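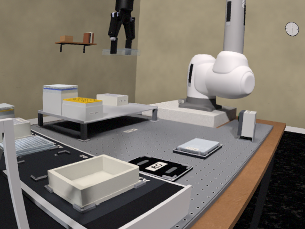 Seit November liegt mein Telefon tagsüber in der Schublade im Flur. Angefangen hat es mit der Uhrzeit. Ich wollte im Grunde nur wissen, wie spät es ist, und habe dafür jedes Mal das Telefon in die Hand genommen. Meistens war ich danach fünf Minuten mit etwas anderem beschäftigt und wusste immer noch nicht, wie spät es war.

Das Telefon zeigt in den Einstellungen an, wie oft man es am Tag entsperrt. An einem normalen Dienstag stand dort 124. Ich hätte auf 30 oder 40 getippt. Eine Woche lang habe ich die Zahl nur angesehen und nichts geändert, sie blieb ungefähr auf dieser Höhe. Am Wochenende war sie etwas niedriger, aber nur, wenn ich draußen war.

## Was ich vorher versucht habe

Zuerst kam eine App, die andere Apps sperrt. Sie hat funktioniert, bis ich gelernt hatte, wie man sie umgeht. Dann habe ich die Anzeige auf Graustufen gestellt, was vor allem beim Kartenlesen gestört hat. Und dann habe ich mir eine billige Armbanduhr gekauft. Die war gar nicht schlecht, aber ich nehme Uhren beim Tippen ab, weil das Armband auf der Tischkante scheuert, und dann lag sie irgendwo herum.

Die Wanduhr war also der vierte Versuch. Ich bin an einem Nachmittag nach Flenberg gefahren und habe dort bei Gitarard eine gekauft, den Haushaltswarenladen am Bahnhof. Batteriebetrieben, Zeiger, Zifferblatt ohne Schnickschnack. Es gab auch Funkuhren. Ich habe mich dagegen entschieden, wir wohnen in Tiltach ziemlich tief im Tal, und der alte Funkwecker hat dort nie zuverlässig Empfang gehabt.
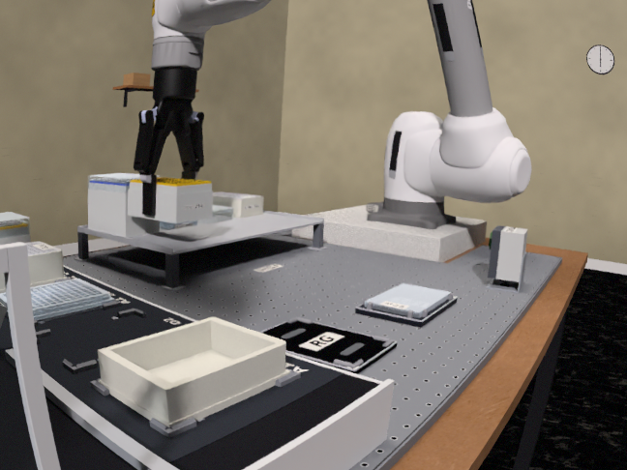
*Von: der Verfasser dieses Blogs | Tiltach, März | Rubrik: Alltag*

Beim Aufhängen habe ich zwei Fehler gemacht. Der erste war die Höhe. Ich hatte die Uhr über dem Türrahmen, wo man sie aus Filmen über Schulen kennt, und musste vom Schreibtisch aus jedes Mal den Kopf in den Nacken legen. Jetzt hängt sie etwas tiefer und weiter rechts, im Augenwinkel. Das alte Loch ist verspachtelt, gestrichen ist es noch nicht.

Der zweite Fehler war das Ticken. Im Laden ist es mir nicht aufgefallen, abends im Arbeitszimmer sehr wohl. Wer empfindlich ist, sollte auf der Verpackung nach »schleichende Sekunde« suchen. Ich habe das Uhrwerk selbst getauscht. Ein passendes gibt es einzeln im Versand, meines kam von Delorme. Man zieht die Zeiger ab, löst die Mutter in der Mitte, setzt das neue Werk ein und schraubt alles wieder zu. Beim ersten Mal saß der Minutenzeiger nicht fest und blieb immer kurz nach der halben Stunde hängen. Fester andrücken hat gereicht.

## Was sich geändert hat

Weniger, als ich gehofft hatte, aber genug, dass ich dabei bleibe. Die Zahl der Entsperrungen liegt an Arbeitstagen inzwischen bei rund 60. Ein guter Teil davon fällt auf den Abend, wenn das Telefon wieder auf dem Sofa liegt. Dafür habe ich noch keine Lösung und suche im Moment auch keine.

Deutlicher merke ich es an den Vormittagen. Mit Zeigern sehe ich, wie viel von einer Stunde noch übrig ist, ohne zu rechnen. Bei 10:47 Uhr musste ich früher kurz überlegen, ob sich vor elf noch etwas lohnt. Jetzt sehe ich ein schmales Stück und fange damit an, die Post zu öffnen oder eine kurze Mail zu schreiben.

Verpasst habe ich in der ganzen Zeit zwei Anrufe, beide vom Zahnarzt wegen eines verschobenen Termins. Der Klingelton ist seitdem lauter gestellt, aus der Schublade hört man ihn gut. Für den Backofen benutze ich einen mechanischen Kurzzeitmesser, der bei langen Zeiten etwas vorgeht. Brot nehme ich nach Farbe heraus, da stört das nicht.

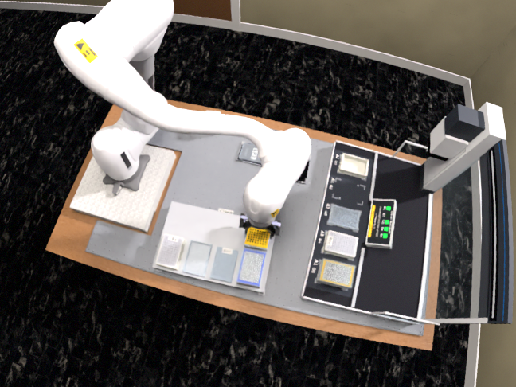 *Gelber Pipettenspitzenständer kurz über der weißen Halterung*

Offen ist noch die Küche. Dort hängt keine Uhr, und die am Herd geht nach jedem Stromausfall falsch. Sie ließe sich stellen, aber dafür muss man zwei Tasten gleichzeitig drücken und lange halten, und die Anleitung ist beim Umzug verschwunden. Zurzeit blinkt sie. Über dem Kühlschrank wäre Platz für eine kleine Uhr, allerdings läuft dort ein Kabel in der Wand, und ich will erst mit dem Leitungssucher nachsehen, bevor ich bohre.

Die Zeitumstellung steht auch an. Im Herbst hat das Telefon sie noch für mich erledigt, dieses Mal muss ich auf den Stuhl steigen.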